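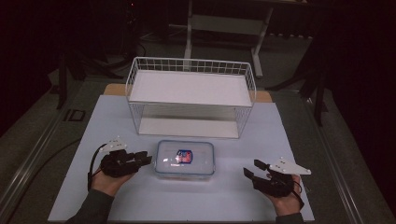
Gastport Perception and Planning: Frequently Asked Questions

Applies to the Gastport stack with the Ollatach planner enabled. Installation problems are covered on the setup page.

Why does the depth map have holes on clear containers?
Stereo matching fails on transparent walls because the matcher locks onto whatever is behind them. A clear food container with a translucent lid usually returns a usable edge at the rim and very little between the rim and the table. Gastport fits the box from the rim contour and extrudes it down to the support plane. Set fit_mode to rim for this class of object. If the lid carries a label, the label pixels are used as an extra height constraint.

Can the planner reach through the sides of a wire basket?
No. Ollatach treats an open-topped wire basket as five solid faces. The raw point cloud shows gaps between the wires, and earlier builds planned straight through them. Leave close_mesh on unless you supply your own collision model. A sheet lining the floor of the basket is taken as the floor height.

My mat is detected as the table. Is that a problem?
Usually not. The plane fitter picks the largest flat surface, and if a mat covers most of the tabletop it will win. Placement heights are then relative to the mat. Problems start when a target lies partly off the mat. In that case set support_planes to 2.

How are the two grippers kept from colliding?
Each arm plans in its own process and publishes a swept volume. The arbiter compares volumes before either path is released. When both grippers have to approach one object from opposite sides, the arbiter holds the second path until the first has reached its pregrasp pose. The hold limit is 700 ms, after which the second arm replans.

Do handheld gripper recordings and robot recordings use the same format?
Yes. Both are written as Zitham logs with the same channel names. Handheld logs have no joint channels, and the replay tool solves for them on import. Frames with no solution are marked and skipped.

Replay stops at frame 2,398. What is wrong?
The index block was not closed when recording ended. Run the repair command on the log and load it again. Builds from October onward close the block on shutdown.

What does error 115 mean?
The tool pose and the camera pose have timestamps too far apart to be paired. Check that both hosts use the same clock source, then restart the Nowakowski bridge. Restarting the planner alone does not clear it.

Can I change planner parameters during a run?
Speed and clearance, yes. Collision model settings are read once at startup.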